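Colour sorting (toy bricks)

From the Braltness Household Wiki, last edited 20/02/2026

Colour sorting is the putting of loose toy building bricks into separate bins, boxes or drawers according to colour. Done at home, in playgroups and nurseries, and by people who sell second-hand bricks in bulk. Also called binning, or in Turkville, "doing the tubs". For sorting by shape see Part sorting. For sorting by set see Set rebuilding (stub, needs work).

Background

Studded bricks get mixed almost as soon as they leave the packet. Most households keep them in one big tub and sorting is only thought of when a colour is wanted and can't be found. The earliest local write-up is a leaflet by Eilidh MacLeish, put out for the Morlow toy library, which had taken in a very large mixed donation that October and wanted it on the shelves before the winter. The leaflet set out a two-bin method still used there. Copies are hard to get now. The library's own is missing its back page.

Methods

One-bin. A single colour is picked out and everything else stays put. Quick, but the heap has to be gone through again for the next colour.

Two-bin. Two colours picked at once, one bin each, usually red and yellow as they show up best in a mixed pile. The Morlow leaflet recommends this for under-sevens.

Many-bin. One bin per colour. Needs a lot of table. The Mowat club uses old cutlery trays insted, with the greys kept apart from the blacks.

Belt sorting. Bricks go along a small conveyor and are lifted off into bins as they come past. Less stooping over a heap. A belt that runs too fast causes misses, one that runs too slow causes boredom.
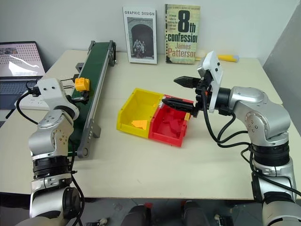
Belt sorting into two bins, red and yellow, with a yellow brick on the green belt.

Bins

Shallow, open-topped, plastic. Bins the same colour as the bricks save on labels and can be used by children who don't read yet. Stand them side by side with the open face towards the sorter. Lids not advised during sorting, only after. Clear bins are fine for storage but poor for the sorting itself, the eye has nothing to go by.

Problem colours

Orange is the usual trouble. In a two-bin sort it has no home and tends to go in with yellow, sometimes red. The leaflet says yellow. Mowat says neither, start a third bin. Both practices are common, and mixed rules in one household lead to a re-sort.

Old white bricks yellow with age and should be checked in daylight against a new one. Dark grey and black are hard to tell apart under a warm bulb. Light grey came in two shades over the years, most sorters ignore this, sellers don't.

Speed

Few figures. A Mowat club trial of 318 mixed bricks had 283 binned at the first pass; the rest were dropped, skipped or argued over. Time taken was 48 minutes by hand, two-bin, one adult. No belt figure was recorded at the same session so the two can't be compared. An earlier claim of 73 bricks a minute has been removed from this page, no source.

Common faults

Bricks left on the rim or between bins. Check the gap before carrying anything off.

Stuck pairs of two colours. Pull apart first, a brick separator is kinder than teeth.

Overfilling. A bin over three-quarters full sheds bricks when lifted and the floor pile starts agian.

Non-brick items in the heap (beads, coins, pen lids). Keep a saucer handy.

After sorting

Bricks are stored in the bins or tipped into drawstring bags. Washing, if wanted, is easier done by colour: lukewarm water, drop of washing-up liquid, spread on a towel overnight. Not the dishwasher. Printed pieces should be wiped only.

See also

Part sorting
Brick washing
Toy libraries in Morlow
Drawer labels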